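Can a player be on the tournament team if we move before the season ends?

Posted by Fadwa Badawi
Sun 23 June

Hello to all. I have read the old topics on this site before writing, but I did not find exactly my case, so I am sorry if it was already discussed.

My daughter is eleven and she plays softball in the Nilton league since 2 seasons. She is a second base and sometimes she pitches. Last week her coach told us that she is chosen for the summer tournament team, and she is very happy with it. The problem is that our family is moving to Rultley. The rent contract begins before the first tournament game. Rultley has its own league, and our new street is inside their area, not inside the area of Nilton.

The coach says "do not worry, she is already on the list." The mother of another player says that if the address is wrong, the whole team can lose its games after they were already won. I do not want to be the reason for such a thing. Almost 1,000 dollars was collected by the families for the travel, and some parents already took free days from work.

I have asked the league office by email and I received only the automatic reply. I have also looked in the rule book, but the part about residence is written in a difficult way for me. It speaks about the address "as of the date established for the season" and I don't understand if this is the date of the registration, or the first game, or the tournament.

We still have the old apartment for some weeks, but we will not sleep there. The new apartment is on the corner of a big crossing, and the boundary map on the Rultley website is so small that I had to walk outside and look at the street names to be sure on which side we are.

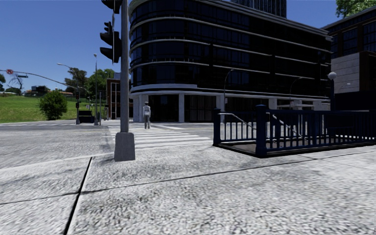

We are on the Rultley side, by one street only. I would like to know which date counts, which papers I must bring, and if it is better to tell the tournament director now or wait for the office to answer. Also, if she can't play for Nilton, is it still possible that she plays for Rultley this summer? She did not play any game with them.

Thank you for your patience with my English.

Severyn Sydorenko

Hello Fadwa. I was player agent in a league for girls until last December, so I had this situation on my table more than once. English is also my second language, so please ask again if something is not clear.

In our rules, a player who lived inside the boundary when she was registered, and who played the regular season there, could stay with the league after a move. The move did not cancel the season she already played. But each organization writes its own rule, and some of them ask for a signed form when the address changes. You should not trust my memory for this. Ask for the rule in writing, with the number of the paragraph.

For the papers, I would prepare the following:

Proof of the old address from the period of registration. A rent contract and an electricity or water bill were accepted by us. Two papers of the same kind were not accepted.
Birth certificate, the original and a copy.
The new contract, so that the date of the move can be seen.
The page from the scorebook, or a letter from the coach, which shows how many regular games she played. There is usually a minimum.

Please tell the director now. I know that it feels dangerous when the team is already chosen, but a question before the first game is solved with a form. A protest after the game is much harder. In my time we had one team which had to give back a win because of an address, and the girls were crying in the parking lot. The family had not hidden anything, they only had not asked.

About Rultley, I think it is not possible this summer. A tournament team is normally made from players who played the regular season in that league. For next spring she can register there, or you can ask if Nilton will keep her.

Do not use the old address on a new form if you don't live there anymore. Write both addresses, with the dates.

Kushnir

my niece moved in the middle of june and played anyway, no one checked anything. different league though. i would call and not email, they never read email in the summer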